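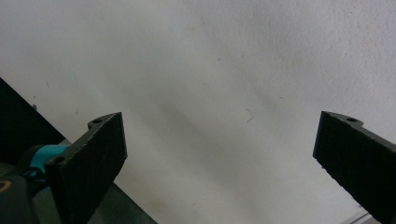
Home & Repair Board > Walls, Paint, Plaster
White wall, gray clouds and small marks. Wash, spot paint or full repaint?

slanina_p
Hello all. I rent a flat in Ustmont and my lease finishes soon. One wall is white with a very fine grain. For a long time I thought it was only dirty from light, if you understand me, but then I looked from close. There is a faint brownish stain low down, a tiny dark speck, and a thin curved line like a hair. Also faint gray smudges, but they are so soft that I am not sure which of them is shadow.
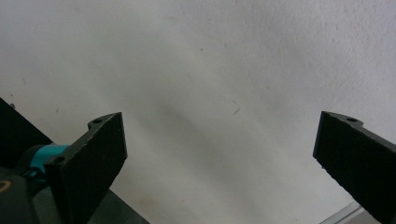

The hair-like line and, higher and a little left, the speck.

The owner's paper says "walls to be returned in painted condition." My deposit is 1,045 and a painter in the town asked 463 for the one room. Should I wash, touch up the spots, or paint all? I have half a can of Grostier matte white, but I do not know if it was used on this wall before.
Peter Slanina

kopecky_fan
Wash first. Always wash first. Soft sponge, warm water, one drop of dish soap, and work from the bottom to the top so you get no runs. If the brown one goes away you have saved 463.

Betula31
I don't agree with washing. Cheap matte paint becomes shiny where you rub it, and then you have a shiny cloud in place of a small stain. I did this in my hallway in November and I see it every evening when the lamp is on. Touch the curved line with a dry brush before anything. It can be a bristle from the roller that dried inside the paint.

slanina_p
Thank you both. Betula31, if it is a bristle, do I pull it out?

Betula31
Lift one end with the point of a needle and pull slowly, flat along the wall. You may lose a crumb of paint with it. Fill with a very little filler on your fingertip.
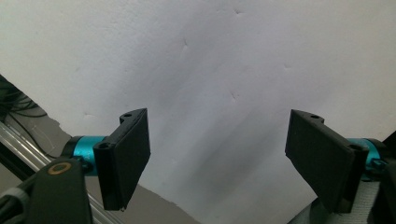

And do not judge the gray parts by daylight from one side. Hold a lamp close to the wall and move it. What moves with the lamp is shadow, what stays is dirt. I was ready to repaint a corner one time and it was only the shadow from my shelf.

kopecky_fan
Shiny cloud comes from rubbing, not from washing. You press too hard. I have washed Kopecký matte for years with no problem.

Betula31
Kopecký is a washable paint. He doesn't know what is on his wall. This is my whole point.

alzbeta_j
I manage a few rentals in Zolommont, so I can say how it looks from the other side. I would not keep a deposit for a speck and a hair. A brown stain is different. I would want to know if it comes from outside, like coffee, or from inside, like water. Put a pencil mark very lightly at its border and look again after 5 days. If it grew, write to the owner and don't paint, for it will only come through again. If it stayed the same, use stain blocker, then paint.
And please do not do spots with an unknown white. Two whites are never the same white. Paint from corner to corner or leave it.
Alžběta Jurčo

kopecky_fan
Corner to corner for one stain? That is a lot of paint.

alzbeta_j
One wall is one afternoon. I have seen many walls with little squares of wrong white, and those I do charge for.

slanina_p
I made the pencil mark now. I will try the lamp tonight and leave the sponge for the moment, sorry kopecky_fan. Does somebody know if half a can of Grostier is still good when it has a skin on top?

Betula31
Take the skin off in one piece, don't stir it in. Then pour it through an old stocking. If it smells sour, throw it away.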